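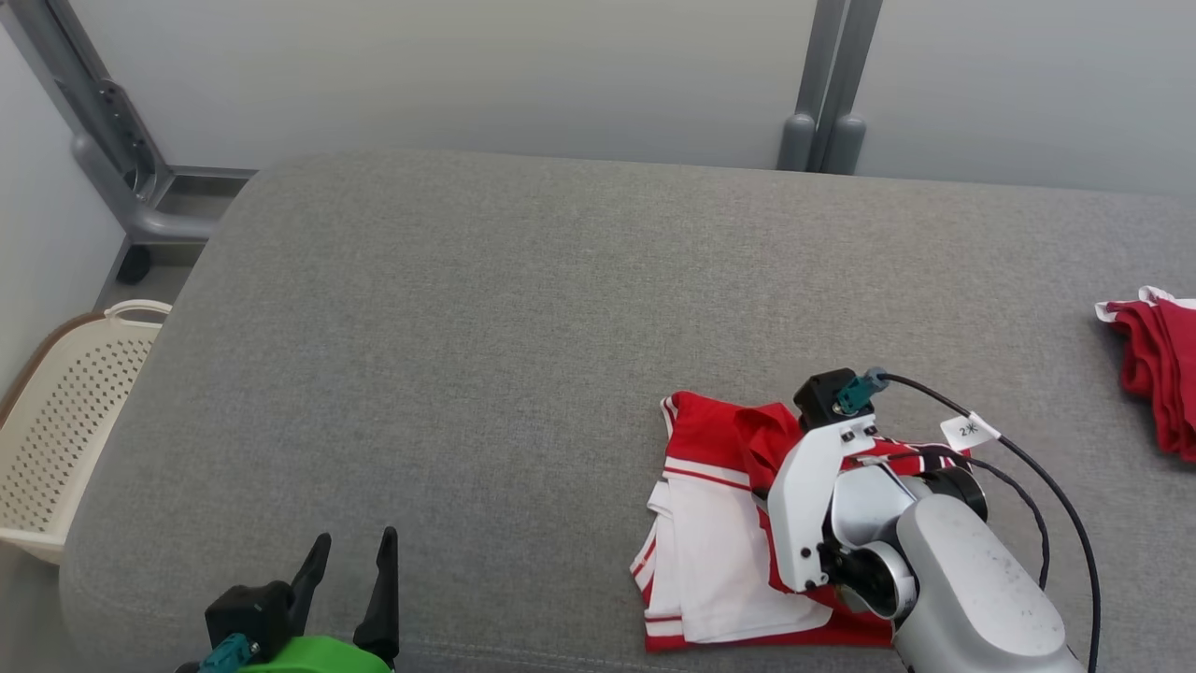 How to Work Out What Your Truck and Hitch Can Really Tow

Every spring I get the same email in slightly different words. Somebody bought a hitch with a big number stamped on it, and now they want to know if they can pull a trailer that weighs close to that number. My answer is usually no, and then they send me a link to a sales page that says yes.

I don't trust sales pages much. I don't fully trust the brochure for the truck either, or the guy at the dealership, or the sticker on the trailer if the trailer has been modified. What follows is the way I do the arithmetic before I hook up anything heavy. It takes an afternoon the first time, most of it spent in line at a scale.

This covers bumper-pull trailers on a receiver hitch. Goosenecks and fifth wheels follow the same logic but the percentages are different, so don't borrow mine.

What you need

The owner's manual for the tow vehicle, including the separate towing supplement if there was one
A flashlight for reading labels under the bumper
A public truck scale within driving distance
A tongue weight scale, or a way to do the extra pass at the truck scale
A tape measure
Paper

Step 1. Find the rating of every part, and write them all down

A towing setup is only as strong as the weakest thing in it. You have heard that before. People still skip it, mostly because reading one label is quick and reading six is a chore.

You want numbers for the receiver, the ball mount or pintle mount, the ball itself, the coupler on the trailer, the safety chains, and the trailer axles and tires. The receiver label is normally on the crossbar and normally covered in road dirt. The ball rating is stamped on top of the ball or on the flange. The coupler rating is stamped on the coupler, under the paint if a previous owner got generous with a spray can.

Any part with no rating I can find gets treated as having no rating. I have been told many times that an unmarked ball mount is "the same as" some other one. Maybe so. Mount costs less than a trailer.

Circle the lowest number. That's your ceiling for now, and it will probably come down again.

Step 2. Check whether the receiver has two ratings

Most do. One is for weight carrying, meaning the trailer sits on the ball with nothing else helping. The other is for weight distributing, meaning you have a hitch with spring bars that push some load back to the front axle of the truck and the axles of the trailer. The second number is bigger, and it is the one that tends to turn up in ads.

If you do not own a weight distribution hitch, the second number has nothing to do with you.

My own receiver is a Trurnemer. The label is clear enough, both ratings, gross and tongue. The box it came in showed only the larger one, in red. I kept the box for a while because it annoyed me.

Step 3. Find your payload, which is where most people run out

Open the driver's door and look at the tire and loading label on the pillar. It gives a combined weight for occupants and cargo. That is the payload for your truck as it left the factory, with your options on it. It is worth more than any table in a brochure, where the best figure usually belongs to a stripped regular cab that few people buy.

Now subtract. The driver counts. So do passengers, the dog, the toolbox, the bed cover, the cooler, and the hitch hardware itself. A good weight distribution hitch is heavy, and it all hangs off the back.

What's left has to cover the tongue weight of the trailer.

My numbers from last March: after me, a passenger, the toolbox and the hitch, I had 553 pounds left. I had been shopping for a trailer that would have eaten all of that before I loaded a single thing into it. The dealer told me the truck was "rated for way more than that," and for pulling it is. He never mentioned payload and I don't think he was hiding it. I think he'd never looked.

Step 4. Work out the tongue weight

For a bumper-pull trailer you generally want between 10 and 15 percent of the loaded trailer weight on the tongue. Less than that and it may sway. More than that and you lighten the steering axle and overload the back of the truck.

Use the loaded weight. The dry weight on a trailer brochure often leaves out the battery, the propane, the spare and everything you will ever put inside. I treat dry weight as a piece of trivia.

If you're still shopping, take the gross rating of the trailer and figure 13 percent. If that number won't fit in the payload you found in Step 3, keep shopping or plan on towing it well under its rating. You will be tempted to tell yourself you pack light.

Step 5. Go to the scale

Everything so far has been label reading. Labels tell you what is allowed. Only a scale tells you what you have.

Load the truck and trailer the way you will actually travel, full fuel, people in their seats. Then:

Pass one. Truck and trailer hitched, steer axle on one pad, drive axle on the next, trailer axles on the third.

Pass two. Drop the trailer in the lot and weigh the truck alone, same people, same stuff in the bed.

Truck axles from pass one minus truck total from pass two gives you the tongue weight. If you use weight distribution, do an extra pass with the trailer hitched and the bars slack, and use that pass for the subtraction. With the bars tight, some of the tongue weight has moved back to the trailer and your answer will come out low.

I came out at 596 pounds on the first try. Compare that with the 553 in Step 3 and you can see the problem. I had calculated something prettier at the kitchen table, using the trailer maker's figures.

Moving the heavy boxes back a little fixed it for me, but I had room to move them and still stay above 10 percent. If you don't, take cargo out. Do not keep sliding weight rearward until the payload math works. A trailer with a light tongue is worse than a truck that squats.

Step 6. Compare against the axle ratings

The door pillar also has a rating for each axle. Check your scale ticket against both. It is possible to be under the truck's gross rating and over on the rear axle, especially with a long bed and a big hitch overhang. Then check the trailer axles against the trailer's own plate, and the tires against the load number on the sidewall at the pressure you run.

Last, add everything together and compare it with the gross combined rating in the manual. Most half-tons run out of payload before they get here. Some smaller vehicles don't, so look.

Step 7. Measure the height

Park on level ground. Measure from the ground to the top of the inside of the receiver tube, then with the trailer sitting level, from the ground to the bottom of the coupler where it meets the ball. The difference gets you close to the drop or rise you need. Remember that the truck will settle when it takes the load.

A trailer that rides nose-high puts more of its weight on the rear axle of a tandem and tends to wander. Slightly nose-down is tolerable. I aim for level and accept 4 turns of swearing with the wrench.

About pintle hitches

A pintle hook often carries a very large rating, and people buy one thinking it upgrades the truck. It doesn't. The hook may be good for far more than your receiver tube, and the receiver may be good for more than your truck, and you are back at the lowest number on the page. A pintle also needs a lunette ring on the trailer. There is slack between the two, so expect clunking at every stoplight. On rough job sites they make sense. For a boat, I don't see it.

Combination hooks with a ball built in often have a different rating when you use the ball. Read both lines.

Claims I would ignore

"Airbags increase your payload." They level the truck. The axle, wheels, tires and frame are the same ones you had yesterday. I have a set of Konas on mine and I like them, and I added zero pounds to my sheet when I put them in.

"The ratings have a huge safety margin built in." Perhaps. Ask the person saying it how big, and where it's written down.

"My brother-in-law pulls twice that." He may well. Ask him about his transmission.

"The app says you're fine." I tried the Prumemia calculator because several readers asked me to. It's tidy and it does the subtraction correctly, but it fills in the payload from a model table unless you override it, and the table had my truck 51 pounds too high. Type in the figure from your own door and it is perfectly usable.

Two corrections from readers

Hajnalka Major wrote to say that my earlier version of this page told people to weigh with the spring bars tight and then subtract. She was right, it was wrong, and Step 5 has been rewritten. She tows with a Szénási hitch and also points out that the bar rating should match your tongue weight fairly closely, and that oversized bars make for a stiff, ugly ride. I agree with the second part from experience.

Another reader asked why I don't mention frontal area. Some manuals do limit the size of the trailer's nose, separately from weight. If yours does, follow it. A tall, light box trailer can be harder work at highway speed than a low, heavy one, and no scale ticket will show you that.

After the first trip

Pull over after the first few miles and put a hand near each hub without touching it. One that's much hotter than the others needs attention before you go on. Check the coupler latch, the pin clip, the chains and the plug. Retorque the wheel nuts on a new trailer, then do it again later the same day.

Keep the scale ticket in the glovebox with the date and a note of what was loaded. When you change something, a generator, a second battery, a teenager, go back and weigh it again.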